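Writing about a show: notes for session 2

These are my own notes tidied up a bit, so forgive the jumps. If you missed the January session, borrow someone's copy of the first handout, as I'm not going over the bit about looking slowly again (you've all heard me on that one).

What I want to get through this time is how you write about photographs that hang together as a set. Most of you did single pictures for your first piece and did them well, but a few of you then tried a whole room and ended up with a list. Picture one has a road in it, picture two has a shed in it, and by picture nine I was ready for my tea.

My worked case is the Drillolau show, which most of you managed to get to at Graseck before it came down. If you didn't, there's a copy of the little catalogue in the Nillard reading room, on the low shelf by the window. It can't be taken out. I've asked.

So, first thing: walk the room before you write a word. I went round twice without my notebook and I'd like you to do the same. First time round I was only looking at spacing. The prints on the long wall are hung tight, almost touching, and then there's a great bare stretch before the last one. Somebody decided that! It's as much a part of the show as the prints are, and only 2 of you mentioned it in your drafts.

Second thing, the wall text. Read it last. I know it's right there by the door and it's very hard to walk past, but once you've read that a series is "about memory" you'll see memory in every puddle. Write down your own three or four words for the work first, then go and see what the gallery says. Where the two disagree you've usually got your opening paragraph.

Third, prices and editions. Some people think it's vulgar to bring these up in a review. I don't mind it at all, so long as it tells the reader something. The larger prints at Graseck were in editions of 200, which is a lot for work that's supposed to feel private, and I think that's fair to say out loud. One sentence will do. Don't go on about it.

On length: the piece I want from you is for the Nillard newsletter, and the slot is 176 words. Yes, really. Last term's group moaned as well. You'll find you can't describe more than one photograph properly in that space, maybe two at a push, so pick the one that the others seem to lean on and let it stand in for the lot.

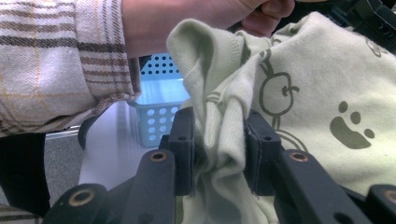
Now, titles. The Drillolau prints are all untitled with a number, and several of you made up nicknames for them in your drafts. Lovely in conversation, a bit of a nuisance in print, as the reader can't look them up. Give the number once, then say plainly which one you mean ("the one with the ladder") and carry on with that.

A word on comparisons too. It's tempting to reach for a famous name in the second line, and I did it for years. All it does is make the reader picture someone else's work while you're trying to show them this. If you need one, put it near the end, and be ready to say exactly what the two have in common. "Both are black and white" isn't enough, I'm afraid.

For next time, please read the Zhong essay on sequencing. It's in your packs, stapled behind the reading list. Skip the opening section if you're pressed, it's mostly throat-clearing, but do read the part on page turns and have a go at applying it to a wall instead of a book. I'm not sure it works and I'd like to argue about it.

Drafts to me by 5pm the day before we meet, on paper if you can, double spaced so I've got room to scribble. We're in the upstairs room again and the heating's still off, so bring a jumper.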